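4. Préparer la feuille de match et gérer l'effectif

Cette section s'adresse aux responsables d'équipe qui utilisent Gandix pour la saison en cours. Il faut avoir terminé la section 3 (création du club et import des licences) avant de commencer.

4.1 Vérifier l'effectif

1. Ouvrez le menu Équipes, puis choisissez l'équipe concernée.
2. Cliquez sur Effectif. Les joueurs prêtés apparaissent en italique, les joueurs suspendus en rouge.
3. Contrôlez les numéros de maillot. Un numéro déjà attribué bloque l'enregistrement et affiche le code 508.
4. Pour libérer un numéro, ouvrez la fiche du joueur qui le porte et passez son statut à « Parti » ou « Sans numéro ».
5. Enregistrez.

Remarque : un joueur transféré en cours de saison garde ses statistiques dans son ancien club. Elles restent consultables dans l'onglet Historique et ne s'ajoutent pas à celles du nouveau.

4.2 Créer la feuille de match

1. Dans Calendrier, sélectionnez la rencontre, puis Nouvelle feuille.
2. Indiquez le terrain. Pour les clubs qui partagent leurs installations, comme au stade de Rendine, choisissez aussi le numéro du terrain.
3. Faites glisser les titulaires dans la colonne de gauche et les remplaçants dans celle de droite.
4. Désignez le capitaine et le gardien. La feuille ne peut pas être validée sans ces deux rôles.
5. Ajoutez l'encadrement (quatre personnes au maximum sur le banc).
6. Cliquez sur Valider. L'adversaire reçoit une copie en lecture seule.

Attention : après validation, vous disposez de deux modifications. Au-delà, seul l'arbitre peut rouvrir la feuille depuis son propre compte.

4.3 Saisir les événements pendant la rencontre

1. Lancez le chronomètre au coup d'envoi. Il s'arrête seul à la mi-temps si la durée réglementaire est renseignée dans Compétition.
2. Touchez le nom d'un joueur, puis But, Carton ou Remplacement.
3. En cas d'erreur, maintenez le doigt sur la ligne et choisissez Annuler. La ligne reste visible, barrée, jusqu'à la clôture.
4. Au coup de sifflet final, faites signer les deux capitaines, puis l'arbitre.

Attention : ne fermez pas l'application entre la première et la dernière signature. Les signatures déjà recueillies seraient perdues.

Sans réseau, la saisie continue sur la tablette. La synchronisation reprend à la connexion suivante ; comptez environ 80 secondes pour une feuille complète. Si vous publiez les résultats par le module Plulteo, attendez que le voyant de synchronisation passe au vert.

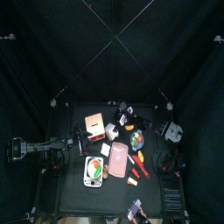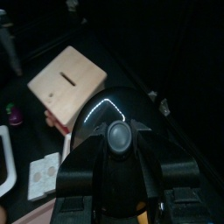 Le bras et sa pince ; la bande lumineuse se voit sur la seconde photo.

Commentaires

briem_u15
Le code 508 apparaît aussi quand deux joueurs ont le même numéro de licence. J'ai mis une soirée à comprendre.

Chepkoech Mwakalinga
Merci, la remarque sera ajoutée au 4.1 dans la prochaine version du guide.

dirigeant_nord
Peut-on copier la composition du match précédent ? Je ressaisis tout chaque semaine.

briem_u15
Oui, appui long sur Nouvelle feuille, puis Reprendre la dernière.

Dans le même guide

3. Créer le club et importer les licences
5. Réserves et réclamations
6. Exporter les statistiques de la saison
Nouveautés de la version d'avril

Guide Gandix, mis à jour le samedi 13 octobre 2018 | Contact | Mentions légales | Haut de page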